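Toy tray

A toy tray is a shallow, open container used for keeping small toys together on a table, a shelf or the floor. It's a close cousin of the toy box, but a toy box is deep and has a lid, and a tray has neither. I've written this entry for the home storage pages because the old one was two lines long and mostly about tea trays!

Name and related terms

Most people I know just say "the tray". You'll also hear sorting tray, play tray and tidy tray. A play tray can mean something much bigger, the sort that stands on legs and gets filled with sand or water, so I've left that out (it has an entry of its own). In our house it was called a Long, after the Long tray we bought second-hand, and I still catch myself asking where the Long has gone.

Shape and materials

The usual shape is a rectangle with a raised edge, though round ones turn up and so do some rather annoying oval ones that won't sit flat against a wall. Wood, plastic and metal are all common. Metal is the noisiest by a mile — drop a handful of bricks into one and you'll know about it in the next room — but it wipes clean in seconds and doesn't soak up paint or juice. Wooden ones look lovely and chip. Plastic is light enough for a small child to carry, and it bows in the middle if you overfill it.

My favourite is the Jirnasetti, a plain tray 40 centimetres long with rounded corners. The Tukotska is deeper and better for balls, but it takes up more of the table than I'd like.

What goes in one

Anything that fits in a child's hand, really. Balls end up in the majority in most homes, along with building bricks, animal figures, pretend food and whatever came free with something else. Very tiny pieces, such as beads, are better off in a jar or a lidded tub. So are puzzles, which lose a piece the moment they share a space with anything round.

Soft things are a matter of taste. I keep a knitted cloth or two in with the toys, partly for wrapping up bears and partly for dulling the clatter. Other people think cloths belong in a drawer, and I can see their point when I'm digging underneath one for the last brick. 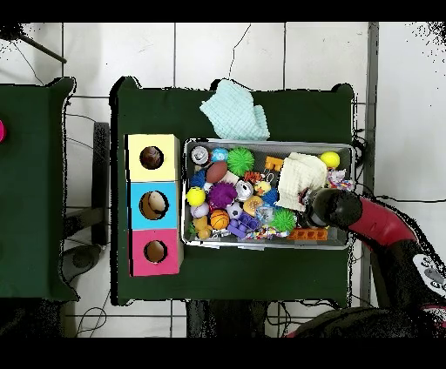 Sorting is where a tray earns its keep, and there are plenty of ways to go about it. By colour is the one children tend to pick first, and by type comes a bit later. A mixed load makes it more fun: spiky balls in green and purple could go together for their feel, or the purple one could join a purple block for its colour, and then somebody has to decide whether the little yellow duck belongs with the tennis balls. Cardboard cubes with a round hole in the top make good posting boxes for this, and a yellow, a blue and a pink one can be stacked in a tower when the game moves on. I'd let the child make up the rules. Mine changed theirs halfway through every time, and the hamburger was an animal for most of one September.

Tidying up

There are two schools. One says everything goes back in any old how, and the other likes bricks at one end and balls at the other. I started in the second and drifted into the first. A quick pour from a basket does the job, and with a shallow tray you can see most of what's there anyway, so being fussy doesn't gain you much.

If you use several, 4 is plenty for one room. Swapping them over works well: leave one out, put the rest up high, and change them when interest drops off. We did it every 6 days for a while, then whenever we remembered.

Cleaning

Tip the toys out, shake off the crumbs and wipe the tray with warm soapy water. Hard plastic toys can be washed in the sink. Fuzzy balls and knitted things want a gentler wash and a long dry, and they should be dry right through before they go back in.

Collecting

Yes, people do collect them. I've a soft spot for the old painted ones, and the nicest I ever saw was on a market stall in Pisa, blue with a chipped rim and far too heavy to carry home in hand luggage. I still think about it.

See also: toy box, treasure basket, posting box, beanbag

Last edited 18/01/2024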